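Looking after DVDs, Blu-rays and old video tapes at home

Updated 11 Mar 2021

We keep getting letters about film collections: discs that skip, tapes that smell, cases that crack, boxes in the loft that nobody has opened in years. These tips come from sorting out our own shelves in Cosbridge, which hold 627 titles, 491 of them on disc and the rest on tape. None of it needs special equipment.

Wiping a disc

Hold the disc by its edge and the centre hole. Blow off any loose dust first, as a grain of grit under a cloth will leave a scratch. Then wipe from the centre straight out to the rim, turning the disc a little each time. Never go round in circles. A player can usually read across a short scratch that runs outwards, but one that follows the track can take out a whole chapter.

If a dry wipe does not shift it, dampen the cloth with plain water. For greasy fingerprints, add a single drop of washing-up liquid to a small bowl of lukewarm water, wipe, rinse under a slow tap and pat dry. Leave the disc standing on its edge for an hour before playing it. Window cleaner, nail varnish remover and furniture polish should all stay in the cupboard. So should toothpaste. It gets passed around as a scratch remover and it does take the edge off a light mark now and then, but we have ruined two discs with it and saved one.

Kitchen roll and tissues are too rough for the playing side. An old cotton T-shirt is fine if it has been washed many times without fabric softener. Softener leaves a film that smears. Microfibre cloths are good, but wash them on their own, because they pick up lint from towels and hold on to it.

Before you blame the disc

Try it in another player. If it works there, the fault is in the machine at home, and the lens may be dusty. Lens cleaning discs with a little brush on the underside are cheap and worth one go. If a disc stops at the same point on two machines, look at the shiny side under a bright lamp and check the area you would expect. Discs play from the middle outwards, so trouble near the end of a long film is usually near the rim, where fingers go. On a double-layer disc it is harder to judge, as the second layer often runs back the other way.

A disc that has turned bronze or milky, or shows pinholes when held to the light, is failing from the inside. Cleaning will not help. Replace it while second-hand copies are still cheap.

Getting a disc out of its case

Press the centre hub down with one finger and let the disc lift by itself. Pulling at the rim bends it and can start small cracks around the hole. Some of the older cardboard cases have a very stiff hub. We had a Hilelen box set of four comedy series where every disc had cracked at the centre, and now we keep the replacements in paper sleeves inside the original box.

Spare cases are easy to come by. Charity shops will often give away empty ones, and Tsolakis, the hardware shop near us, sells them in packs beside the CD envelopes. Check that the hub is whole before you use one. The paper inlay slides out from under the plastic sleeve and can be moved to the new case.

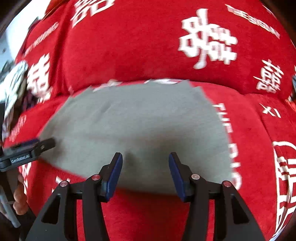 Grey cloth on red plush.

Sticky labels and rental stickers

Ex-rental copies come with stickers on the case, and sometimes on the disc. On the case, warm the sticker with a hairdryer on a low setting and peel slowly from one corner. What is left will come off with a little cooking oil on a rag, left for ten minutes, then washed away with soapy water. Take the paper inlay out first or the oil will creep under and stain it.

Leave stickers on the disc itself alone unless they are lifting. The data layer on a CD sits just under the label, and peeling can bring it off in flakes. DVDs are tougher but can still be thrown out of balance by a half-removed label, and they will rattle in the drive. If you have to mark a disc you have recorded yourself, use a water-based felt pen.

Shelving

Stand everything upright, discs and tapes alike. Discs laid flat in tall piles can warp, and the bottom case takes all the weight. Keep shelves off outside walls if you can, and away from radiators and direct sun. Sun fades spines quickly, red first.

A standard DVD case is 19 cm high, so a shelf gap of 21 cm gives room for a finger. Blu-ray cases are shorter. VHS boxes are about as tall as a DVD but much deeper, and they will stick out over a narrow shelf. We use a Stendia bookcase with three of the shelves moved closer together, which made space for an extra row. Fix any tall unit to the wall. A full shelf of films is heavier than it looks.

For order, pick whatever you will keep up. Ours are alphabetical by title, with television series on a separate shelf. Series were the main problem when everything was mixed – some were filed under the title, some under the name of the star, and one was under T for "The". Put a slip of card in the gap when you lend something out, with the date and who has it.

Video tapes

Wind tapes fully to one end before putting them away. A tape stopped halfway has a stretch of film exposed to dust at the flap, and the uneven packs can sag. Run each tape forward and back once a year if you want to keep it. We do ours in April, when the heating goes off.

Look through the little window before playing anything that has been in a loft or garage. White powder or spots on the edge of the tape are mould. Do not play it. The spores spread to the heads of the machine and then to every tape you put in afterwards. Bag it up and keep it apart from the rest. If it holds a family recording, take it to a firm that transfers tapes and tell them about the mould before you hand it over. If it is a film you can buy again, throw it out.

To save a tape from being recorded over, snap off the small plastic tab on the spine. A bit of sticky tape over the hole undoes this. Home recordings off the television are often the ones worth protecting, as plenty of comedy and light entertainment was shown once and never sold.

Keep tapes clear of loudspeakers and anything else with a strong magnet in it. A gap of 30 cm is plenty.

Damp and smells

Cardboard sleeves hold on to damp and cigarette smoke. Take the tape or disc out and stand the empty sleeve in a box with an open dish of bicarbonate of soda for a week. Shut the lid and do not sprinkle the powder on anything. Plastic cases can be washed in warm water once the inlay is out, and dried with the lid open overnight.

Stuck-together booklets should not be pulled apart. Slide a thin plastic ruler between the pages a little at a time – the glossy ones will tear whatever you do, so stop if the ink starts to lift.

Thinning out

Before giving anything away, open the case and check that the right disc is in it. Check the player too, as that is where the missing one generally is. Charity shops vary in what they take. Ours still accepts DVDs but stopped taking video tapes some time ago, and tapes cannot go in the household recycling. The council tip has a bin for small electrical items and will tell you where tapes should go. Empty DVD cases are also refused by most kerbside collections, though the paper inlays can go in with the newspapers.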